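Review: Grigaitė open bins, clear shallow tray and tall translucent bin

I ordered these in June to sort out the tubes and cartridges on my bench, and I've used them long enough now to say what I think. I paid full price for both. The seller on the site is Granier, and the order came in one box with no damage.

Glue, sealant, grease and paste all come in the same awkward shapes. The tubes roll, the cartridges fall over, and a regular drawer turns into a pile.
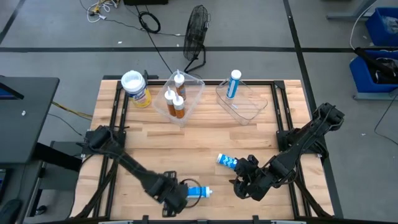
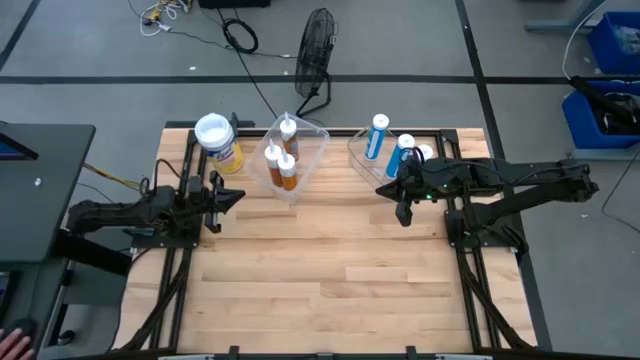

Both on the butcher-block top, wipes at the back left.

The translucent bin is the better of the two. Cartridges stand upright in it with the nozzles pointing up, and the walls are high enough that they don't tip when I slide the bin across the bench. I keep 3 in mine and wouldn't want to pack in many more, or you end up pulling two out to get the one in back. You can see through the sides well enough to tell what's in it. Reading the small print on a label is another matter, and for that you have to lift the cartridge out.

The clear tray is shallow with rounded corners. It wipes clean in a few seconds. Dried sealant came off with a plastic scraper and left no mark that I can find. The low sides are a problem for anything tall. A tube standing on its cap end will lean, and if you bump the tray it goes over. Laid flat, tubes are fine. If I were ordering again I'd get the deeper version for tubes and keep the shallow one for caps, spare nozzles and other small stuff.

Neither one has feet or a rubber base. On a smooth wood top they slide if you reach across and catch the rim. I stuck a strip of shelf liner under the tray and that took care of it. The bin is heavier once it's loaded and mostly stays put.

Khurram Ghauri, who shares the shop with me, bought the Skeltier bin last year. His is thicker plastic and has a handle cut into one end. It also takes up more room and costs more. For a bench you work at all day I prefer the smaller one. For carrying supplies out to a truck, get his.

The listing says the bins stack. They do when empty. With cartridges standing in the bottom one the nozzles stick up too far, so plan on storing them side by side.

Bin: 4 out of 5. Tray: 3 out of 5. I'd buy the bin again.

Leif Solberg, July 2020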